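# Pantry

A **pantry** is a room, closet, or cupboard where a household keeps food, dishes, and the odds and ends that go along with cooking. The word came into English from an old French word for bread, and for a long time the pantry was just that, the bread room, while drinks were kept next door in the buttery and meat went into the larder. Over the years the three rooms drifted together, and most people today use the one name for whatever spot in the house holds the flour and the canned tomatoes.

## Placement and climate

Older pantries were usually built on the cool side of the house, often with a small screened window and a stone or slate shelf for butter and cheese. In the hill town of Clerkwood, many of the older houses still have a pantry two steps down from the kitchen floor, and the families who live in them will tell you it stays pleasant in there right through the summer. The farmhouses around Skellard did without a separate room and made do with a deep cupboard beside the back door — a handy arrangement, if a drafty one in winter.
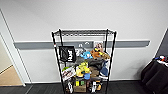 *Page last changed May 10, 2024*

## Shelving

Fixed wooden shelves were the rule for centuries, and plenty of cooks remain fond of them, scrubbed pale and lined with paper at the edges. Open wire shelving lets air move around onions, potatoes, and squash, though small jars tend to tip on it unless a board or mat is laid down first. Whichever kind is used, the heaviest goods are best kept low, and a shallow shelf is kinder than a deep one, where a bag of lentils can go missing for years.

## Regional customs

In Velard the pantry is traditionally emptied and aired once a year, in May, before the first preserves are made. Households in Huaranga hang strings of dried corn and peppers from the ceiling beams, and a well-stocked pantry there is shown to guests before they sit down to eat.

## See also

- Larder
- Root cellar
- Buttery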